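Giltedell sorting method

The Giltedell sorting method is a way of training a pair of robot arms to sort small objects into baskets by kind. It was developed by Agustina Salinas and Gertraud Berchtold at the Ruchti laboratory and is a form of imitation learning, in which a control policy is fitted to recordings of people doing a task by remote control. The method is named after the software package, Giltedell, in which it was first released.

Background

Earlier work at Ruchti used a single arm and one basket. The policy, called Kidon, learned to pick up an object and drop it in, but it had no way of choosing between two destinations. Salinas proposed adding a second arm and a second basket and leaving the rest of the system alone. Berchtold wrote the part of the program that decides which arm should move.

Task

The standard task uses imitation fruits and vegetables. Two wire baskets are placed side by side or one behind the other within reach of both arms, one for each kind. The pieces start out on the table, and a trial ends when the table is clear or the time limit is reached. The work surface may be plain or covered. Crinkled, shiny coverings are used to vary the background, as they throw uneven reflections that change the look of the objects. 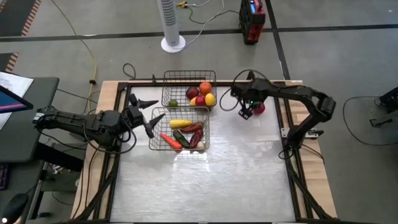 Data collection

Demonstrations are recorded by operators who move a hand-held control arm, with the robot arm copying the motion. The first data set held 944 demonstrations, of which 900 were used for training. The others were set aside for checking the policy during development.

Operators were told to sort in any order they liked. Berchtold later reported that this made the recordings harder to learn from, and the second set followed a fixed rule: the piece nearest the basket goes first. Failed grasps were kept if the operator recovered and picked up the same piece again.

Views from close to the gripper are used along with views of the whole table. The close views show the rim of the basket and the pieces already inside, which matters when the opening is partly filled.

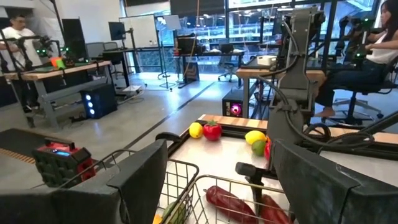 Results

The method was tested over 200 trials on the standard task. Long, thin pieces were the most common source of error, mainly when they came to rest across the rim of a basket. Round pieces were seldom dropped, but lemons and limes were sometimes taken for one another. This had no effect on the score, as both belong in the fruit basket.

Changing the table covering slowed the arms down more than it lowered their accuracy. In a smaller test with 10 objects left out of training, the policy usually grasped the object but often chose the wrong basket.

Later versions

A version known as Pundetti replaces the fixed rule with a learned order. It needs more demonstrations and has been tested only with baskets in set positions. The tomato is counted as a vegetable in Giltedell and as a fruit in Pundetti, so scores from the two versions can't be compared directly.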